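4.2 Sorting surfaces and the pull of color

We came to this part of the study expecting the blocks to be the interesting bit and the surface under them to be a formality. The surface deserves more room than we gave it in our first report! When people put small objects in order, they lean on whatever the objects are resting on. They line things up with an edge, they use a seam as a border, they push the odd one out toward a corner. A busy tabletop gives them many such hooks, and a plain board gives them only a few, which makes it much easier to see what the blocks themselves are suggesting.

For the Kiani layouts we therefore settled on a rectangular board of pale wood, light tan to cream, made up of several planks. The grain is fine and mostly runs one way. The joints between the planks are faint but they can be found by eye, and we decided early on to leave them alone. Sanding them out would have given us a cleaner board and a less ordinary one, and we wanted something close to what a person might pull from a kitchen drawer. The board's edges are slightly rounded, a small thing that turned out to matter when blocks were slid toward the front -- a sharp edge seems to invite people to park a block right against it.

The blocks are small and look 3D-printed, in strong, bright colors. Color and shape were chosen to disagree. Blocks of one color need not share a shape, so a layout grouped by color will look untidy to anyone who is thinking about shape, and the other way around. That disagreement is the whole engine of the task, and it is a lovely thing to work with. Figure 2 gives one of the color layouts. 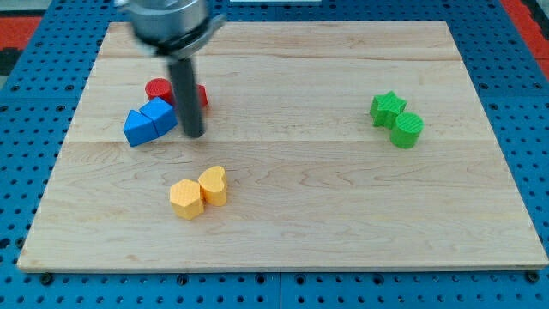 Figure 2. Eight blocks on the plank board, paired by color. The red pair includes a short cylinder; the nearer blue pair includes a triangular prism.

Pairs have a charm that larger groups lack. With 4 colors and two blocks to each, every block has exactly one partner, and a reader of the layout can settle the rule after looking at very few of them. We had tried larger sets from the Wosavano collection before this, and the same rule took far longer to spot because the eye kept stopping to check the size of each group. Dropping down to pairs took that chore away and left only the question we cared about: what makes these two belong together?

Distance does a surprising share of the work here. Two blocks of one color placed well apart are read as a coincidence. Move them until they nearly touch and they are read as a pair, even when one is round and the other has corners. The reverse holds less well. Two blocks that differ in both color and shape can be pushed right up against each other and many readers will still look past the closeness and hunt for another rule. We think of color as setting the terms and distance as confirming them, though the balance shifts with the blocks in question. Prisms are the awkward ones. A prism has a direction, and once it has a direction people want it to be pointing at something.

The full set for this section holds 400 layouts, divided into 20 families. Within a family the rule stays fixed while the positions on the board change. We labeled them with the Sistden scheme used in Section 3, adding one field for whether a group crosses a plank joint. That field began as a note to ourselves and became one of our favorite parts of the data -- groups that straddle a joint were described as "split" far more readily than groups the same distance apart on a single plank. Section 4.3 takes up that result, along with the layouts grouped by shape.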